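Stage Equipment, Unit 4: The Folding Music Stand
Handout, Plamesgate evening course, October intake

4.1 Parts
A tabletop stand consists of a tripod base, a central post and a desk. The desk panel has a ledge along its lower side, and most patterns carry two page-holder rods.

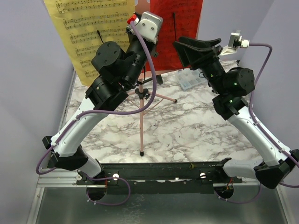

Load is the first thing to check. The Ditard table sheet gives a working limit of 173 g with the post lowered. Single sheets fall well inside this. Bound scores often do not.

4.2 Setting up
Spread the legs fully before raising the post. Tighten the hub knob by hand only. Set the desk at 60 degrees to the table, then swing the rods over the pages. Loose sheets need a rod each. 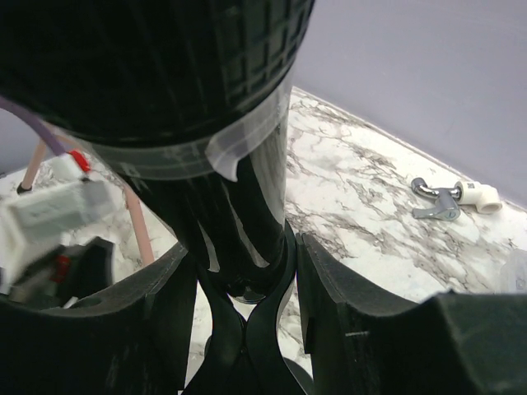
Udska asked whether the rods could be left across the desk for transport. Avram replied that they should be folded flat, as a bent rod no longer presses evenly on the paper.

4.3 Desk panels
A perforated panel is lighter than a solid one of the same gauge. Fasteners are placed in the solid area, where the metal is strongest. Check them at each issue and enter the result on form 29. 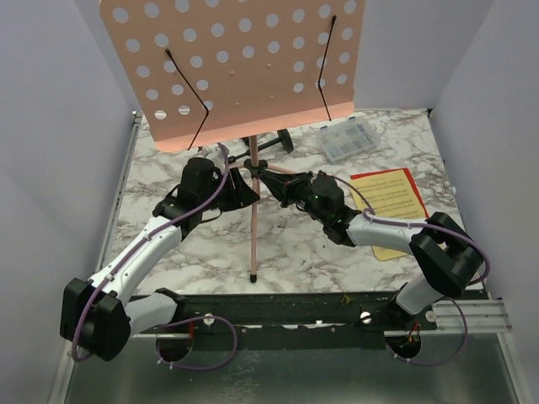 Fig. 3. Perforated desk with ledge, page-holder rods and tripod base.

Exercise: sketch the stand from the side and label the post, hub and ledge.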